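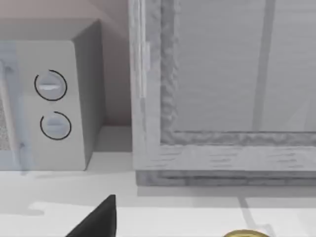 *Testküche in Duststead, Greiferspitze zwischen Mikrowelle und Glasschrank*

Hallo zusammen,

zum Kontaktfehler in der Testküche gibt es einen neuen Stand. Vorweg das Zitat aus der ursprünglichen Meldung, damit der Zusammenhang erhalten bleibt:

> Seit dem Update der Szenendateien bricht Grullach die Greifläufe mit "contact force limit" ab. Die Schwelle steht unverändert auf 45 N. Laut Log hat der Finger Kontakt mit einem Körper ohne Namen, ID 127. Im Szenenbaum finde ich diese ID nicht. Der Planer (Debnath) meldet für dieselbe Bahn keine Kollision. Auf der echten Zelle habe ich die Bahnen gesperrt, bis das geklärt ist.
>
> Kann jemand mit einem älteren Stand gegenprüfen?

Gegengeprüft habe ich mit dem Stand aus dem Februar und mit dem aktuellen, jeweils 200 Läufe, gleicher Seed, gleiche Bahnen. Mit dem alten Stand kein einziger Abbruch dieser Art. Mit dem aktuellen brechen alle Läufe ab, deren Bahn dicht über der Arbeitsplatte liegt. Die Bahnen mit größerem Abstand laufen durch.

Der Körper 127 existiert also, aber nur auf der Physikseite. Der Szenenbaum wird beim Laden aus der neuen Datei aufgebaut, die Kollisionskörper kommen zusätzlich aus dem Cache. Wird ein Objekt in der Datei umbenannt, bleibt der alte Körper stehen. Debnath liest den Szenenbaum und plant mitten durch. Grullach liest die Kontakte und bricht ab. Beide verhalten sich nach Spezifikation.

Anfangs hatte ich das Kollisionsnetz des geflochtenen Korbs in Verdacht. Die konvexe Zerlegung ist bei der ovalen Form mit dem ausgestellten Rand grob, und die Fingerspitze kommt der Unterkante in einigen Läufen sehr nahe. 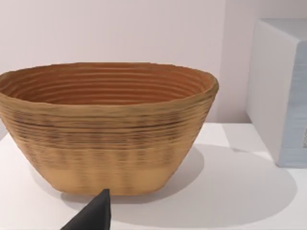

Gerrit Cele wendet ein, der Korb könne es nicht sein: Bei einem zu groben Netz müsse der Kontakt mit dem Namen des Korbs im Log stehen, und die Kraft müsse beim Annähern ansteigen. Bei ihm springe sie innerhalb eines Zeitschritts von null über die Schwelle. Er vermute einen Körper, der beim Start schon mit etwas anderem überlappt und vom Löser auseinandergedrückt wird.

Das deckt sich mit meinen Logs. Ich habe den Korb aus der Szene genommen, der Fehler bleibt. Danach den Cache geleert und den Korb wieder eingesetzt: Fehler weg. Das grobe Netz ist trotzdem unschön, dafür mache ich ein eigenes Ticket auf.

Offen ist noch die Darstellung. Im Gesamtbild der Arbeitsplatte stehen blasse, durchscheinende Umrisse zwischen und knapp unter den beiden Flaschen, einer davon rechteckig wie ein Kasten oder Tablett. Am rechten Rand ist ein weiterer, nur teilweise gezeichneter heller Umriss. Ob das dieselbe Ursache hat wie Körper 127, kann ich nicht belegen. Der Renderer hat einen eigenen Puffer, den ich bisher nicht ausgelesen habe.
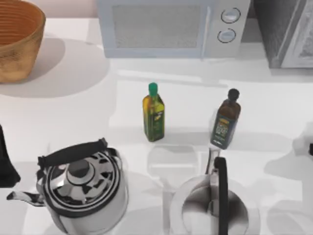 Solange das nicht geklärt ist, sollten Kameradaten aus dem aktuellen Stand nicht ins Training für Rirnico gehen. Kraft- und Gelenkdaten aus Läufen mit geleertem Cache halte ich für brauchbar.

Vorgehen bis zum Patch:

1. Duststead vollständig beenden, auch den Hintergrundprozess.
2. Cacheverzeichnis `collision/` löschen.
3. Szene laden und `dump_bodies` ausführen. Die Anzahl der Körper muss mit dem Szenenbaum übereinstimmen.
4. Bei Abweichung nicht starten, Dump an die Liste.

Bitte die Schwelle in Grullach nicht anheben. Ein Abbruch durch einen Geisterkörper in der Simulation kostet Rechenzeit. Dieselbe Konfigurationsdatei wird aber auf der Zelle geladen, und dort ist der Wert sicherheitsrelevant. Die Sperre der Bahnen auf der Zelle bleibt bestehen.

Zum gefährlicheren Fall: Fehlt ein Körper auf der Physikseite, den der Szenenbaum kennt, dann läuft die Simulation sauber durch und Grullach sieht nichts. Getestet habe ich das bisher nur mit 5 Szenen, ohne Befund. Wer eigene Szenen mit umbenannten Objekten hat, möge bitte den Vergleich aus Schritt 3 in beide Richtungen machen und das Ergebnis hier melden, auch wenn es unauffällig ist.

Der Patch für die Cacheprüfung liegt im Branch `cache-key`, Review steht aus.

Grüße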